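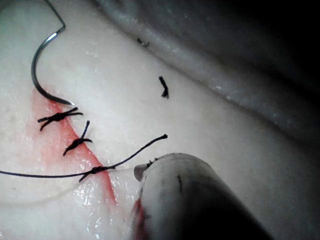
Curved needle and practice pad

Section 4: Setting up the roof tent and awning

Right, you've picked up the ute, you've driven far enough that the kids have gone quiet, and now you've got to turn it into a bedroom. I wrote this section after my own first trip in the Illgate camper, when I did nearly everything in the wrong order (in the dark, in August, in a beanie). Give yourself a good half hour the first time. It gets quicker!

Before you unfold anything

1. Park on the flattest ground you can find. Lie on the driver's seat for a minute if you're unsure – you'll feel a slope straight away.
2. Handbrake on, vehicle in park, engine off.
3. Look up. You want clear sky over the tent, so no dead branches and nothing that drops sap. Gum trees are lovely from a distance and that's where I leave them.
4. Work out where the wind's coming from and point the bonnet into it.

CAUTION: Never open the tent while anyone is sitting in the vehicle or standing on the ladder side.

Opening the tent

1. Undo the 2 buckles at the back of the travel cover, then the long zip. Start the zip at the passenger corner and keep your free hand under the flap.
2. Roll the cover forward and strap it down. If you let it hang it'll flap against the windscreen all night and you will hate me.
3. Pull the ladder out to its full length and listen for the click on each rung.
4. Hold the ladder low down and lean back slowly. The tent comes over with it, and there's a point halfway where it suddenly gets easy, so be ready to take the weight.
5. Set the ladder feet on firm ground with a bit of an angle. If the base of the tent is sagging or tipping up, change the ladder length and try again.
6. Climb up and fit the window rods. The hooked end goes in the eyelet and the straight end goes in the bracket.

NOTE: The tent is rated to 300 kg once it's open, and that's people and bedding together. It is a lot less when you're driving, so don't store firewood up there.

Awning

1. Unzip the bag and roll the awning out with one person at each end. I've done it solo and wouldn't recommend it.
2. Drop the legs, twist to lock, and peg them.
3. Run a guy rope off each outer corner. Do this on calm evenings too.

CAUTION: Pack the awning away before bed if there's any wind about. Huia Tamihana at the Pillano depot has a shelf of bent arms she'll happily show you.

Packing up

Go backwards through the steps, windows open so the air can get out. Tuck the canvas in as the tent folds and keep it clear of the hinges. If it's gone away damp, open it again the same day to dry, even if that's just at a lunch stop.

Check both buckles before you drive off, then check them again after the first stretch of gravel. Small rips can wait until you're back – mark them with a bit of tape and tell Huia when you drop off the keys. Gas bottle and stove are in Section 5.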